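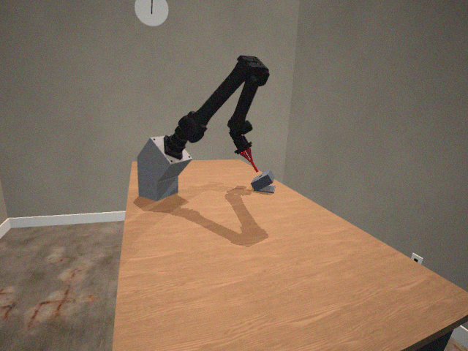 Sep 19, 2023

Rims and balls, continued. Long one today because I didn't write anything up last time and Annelore caught me trying to remember the pressures out of my head, which went badly.

Where we'd got to: the Skulta juniors have been complaining that the east basket in their hall is "dead" and the west one "throws everything out". Same make of breakaway rim at both ends (Fuchs, the older type with the spring housing underneath), fitted in the same week in April. Coaches have been blaming the balls, players have been blaming the rims, and Oda, who coaches the under-sixteens and has to listen to all of it, asked if we could put some proper measurements to it before the season gets going.

Balls first. Pulled the whole rack of match balls and checked pressure with the good gauge, not the pencil one. Most were fine. A couple were soft enough that you could feel it with your thumbs, and one was pumped up like a rock, so somebody has been at it with the compressor again. I bled that one down and topped up the soft ones and left them overnight, then checked again this morning before touching anything else. All holding except the ball with the green pen mark on it, which had dropped again. Slow leak at the valve, I think. Spit on the valve, watched for bubbles, got a tiny one. New valve is on the list!

Then the bounce test. We do it the plain old way: drop from a fixed height against the tape on the wall, phone propped on a chair at the height we expect the top of the bounce, read it off in slow motion. Knut dropped, I read. We swapped after a while because his arms got tired and he started adding a bit of a push without meaning to (you can see it in the video, his fingers follow the ball down). I've thrown away the drops where that happened. Bottom of the ball is the mark we read, always. Please can everyone do it that way, because the April sheet has a mix of top of ball and bottom of ball and I can't use half of it.

Result, in words: once the pressure is right, the Zembridge composite balls all come back to near enough the same mark. The two old leather ones come up lower and they also wander sideways a bit, I suppose because the panels have worn unevenly. They should go to outdoor practice or, better, to the cupboard. The composites are fine. So it isn't the balls, or at least it isn't only the balls.
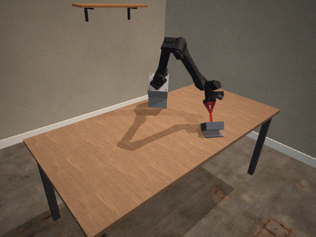 Does a softer ball really make the rim seem kinder?
It does, a little, because a soft ball loses more speed at each touch and is more likely to drop through after rattling about, but the effect is small beside the difference we get between the two rims.

Rims, then. Took the ladder over to the hall in the afternoon. Anisa came along to hold the bottom of it and do the writing down, for which I'm very grateful, her handwriting can be read by other people. We checked the height and level at both ends before doing anything clever. Height fine at both. Level fine on the west one. East one dips very slightly towards the baseline when you look along it with the spirit level, front edge high, back edge low, and it's such a small tilt that I had to move the level round three times to believe it. I wouldn't expect a player to see it from the floor.

Next the spring. You hang the weight off the front of the ring, note when the ring starts to give, take the weight off, note whether it comes back up to where it was. West rim: gives late, comes back with a proper clunk. East rim: gives early and comes back slowly, and the last little bit of travel it only does if you tap it. I did it over and over and it was the same every time. Anisa reckons there's something dragging in the housing, and going by the noise I'm with her. Sort of a dry, gritty creak.

The manual (the paper one in the blue folder, thank you Waltraud for keeping it) wants the housing opened and greased after 1,000 hours of play. I've no idea how many hours these have had. Nobody logs hall time by basket, and the east end gets used far more anyway as it's nearer the door and that's where everyone shoots around before training. I'd put money on the east one being well past it and the west one not there yet, but that's me guessing.

So my current story goes like this. East rim has a tired or dirty spring, it soaks up energy, shots that hit the front of the ring just die there and fall short. Hence "dead". West rim is stiff, shots come off it quick and long. Hence "throws everything out". Both teams of complainers were describing something real and neither was right about the cause. Oda will enjoy that.

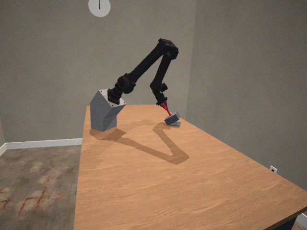 What I want before I tell the club anything is some rebound distances, and for that we need repeat shots from the same place at the same speed, and a human isn't great at it. Knut volunteered his free throw. Knut's free throw is lovely but it goes in, so it's no use to us at all. We asked him to miss on purpose and he got quite annoyed with himself after the first few. In the end I stood on the ladder off to the side and let the ball go from 900 mm above the ring, straight down on to the front edge, with a bit of string hanging as a guide. Not a real shot, I know! But it's the same every time and it hits the same spot, and we only want to compare one end with the other.

We chalked the floor and Anisa marked first landing. West rim pushed the ball out clearly further. East rim dropped it close in, and a good share of them didn't come outwards at all, they sort of sagged off and fell underneath. There was also more scatter on the east end, which fits with a spring that sticks sometimes and lets go at other times. I'm not putting distances in here yet as the chalk got walked through by the badminton lot before we'd measured the last set. We've got the video and I'll take them off that.

Things that went wrong, so that we don't do them again:

Forgot to switch off the hall fan for the first west set. It's a light breeze, but the string was moving. Repeated that set with it off.

The gym floor itself isn't the same all over. There's a soft patch to the left of the east key, you can hear it. Doesn't matter for first landing but it does matter for anything after that, so don't bother writing down second bounces.

My phone ran out of storage in the middle of the last run and I didn't notice until I got down. Annelore says use the proper camera. Annelore is right.

Padding on the bottom edge of the west backboard is loose. Unrelated to what we're doing but I've told the club, somebody's going to catch a hand on it.

Asked Waltraud about spare parts. She rang the supplier, and they still do the spring and the bushes as a kit for this housing, but they come in sets for both ends. Fine by me. If we open one we ought to open the other, otherwise we'll fix east and then everyone will decide west is the odd one out again. She'd like a decision from the club before ordering, and a note from us saying why. I said I'd write it, so that's me for tomorrow morning.

Knut's view, for the record: leave the west rim alone, it's how a rim ought to feel, kids should learn to shoot softer. I've some sympathy. But they play half of every match at the other end, so what they're learning at the moment is two different shots, poor things.
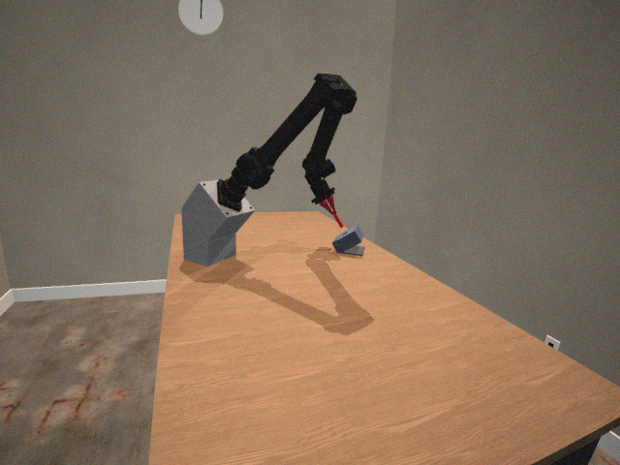

Oda also brought up arc, and I do think it's worth a look once the springs are sorted. Her lot shoot very flat. A ball coming down steeply sees a nice big round hole, and a ball coming in flat sees a thin slot and clips the front edge, and that front edge is exactly where our two rims disagree most. If they shot higher they'd hardly notice the rims. She tried it on a few of them last week by having them shoot over a broom held up in front of them and says the misses got less ugly, though not less frequent. I told her it'd take more than one evening.

For that we could use the Plenovum tracking software from the running project, it'll take any side-on video and give you the angle as the ball comes down. 90 degrees would be dropping straight in from the ceiling, so nobody's going to get there, but I'd love to know where they are now. Anisa has the licence on her laptop. It needs something of known size in view, so remember to lay the metre stick flat against the post before filming, and please film from the side wall, not from the bench. The angle from the bench is hopeless.

To do next time, in whatever order the hall lets us:

Open the east housing and have a look at the spring (me and Knut, ladder and the long Allen key, the short one doesn't reach).
Shim the east bracket to take the tilt out. Do this after the spring, not before, or we won't know which one made the difference.
Repeat the ladder drops at both ends, fan off, proper camera.
Replace valve on green pen ball.
Take the 2 leather balls off the match rack and write OUTDOOR on them so they don't creep back.
Ask the club which evenings the east end is free.

Annelore has read this over my shoulder and wants it noted that the gauge was last checked against the workshop one in April and should be checked again before the next round. Noted. I'll do it when I've found the adaptor, which was in the tin with the ball needles and now isn't. If you've got it, put it back please.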